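Recording a shelf restocking task by remote control

Use these steps to record restocking runs by teleoperation on the Gellia setup. They assume the arms have been homed and the head camera is streaming. If not, do the startup page first.

Before you start

Park the base square to the shelf, close enough that the right hand reaches the back of the lower shelf without the elbow locking. Check both shelves in the headset view. You will lose the tops of items on the upper shelf, and that is fine for this task.

Lay out the lower shelf differently for every run. Stand some canisters up, tip others over, and change the gaps between them. Jayson Pascual's first set in July had the same layout throughout, and the policy only worked on that layout.

Recording a run

1. Open a new episode in Jotari and enter the task name.
2. Hold both arms still for 2 seconds, then press record.
3. Bring the right hand to the item from the side and close the fingers slowly. Stop closing when the item moves with the hand.
4. Lift before you turn. Keep the wrist cable on the outside of the arm.
5. Come in low over the lower shelf and slow down in front of the items already there.

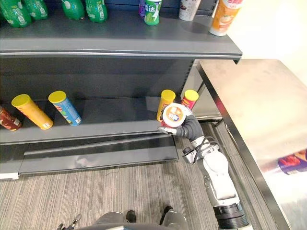

6. Lower the item until it touches, wait a moment, then open the fingers all the way before backing out.
7. Return to the start pose and stop the recording.

If you knock something over, finish the run and mark it as failed. Don't reach in and fix it while recording.

Record up to 200 runs per operator, with a break every 6. Anastasia Makris checks the episodes before training, so put anything odd in the notes field.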